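Planning ahead for the hands

A good many of you have stopped me in the hallway to ask what we're buying this year, so I promised Consuelo Galindo I'd put it in the newsletter and save everybody the trouble (and myself the hallway!). The short version is that we are keeping the two robot hands we have at Trerkilbridge and spending the money on what wears out. Emiliano Sandoval and I sat down with the Sturnov price list and a pot of coffee, and we came away with 9 spare fingers, 5 knit sleeves and a proper service visit in July, which I think is a sensible way to spend a modest budget.

Padora has also offered us a third hand, and I'll admit I was tempted, but it would need its own bench and we simply don't have the floor for it yet.

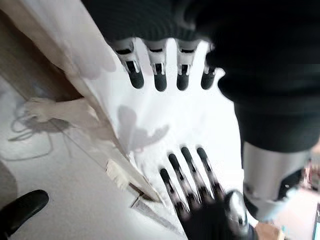
So the third hand goes on next year's list, along with the better chairs that Uriel Cuautle keeps kindly reminding me about. If there is something your own bench needs before then, even something small like cable ties or a fresh white cloth, please send it to Felicidad Dalisay while the order is still open.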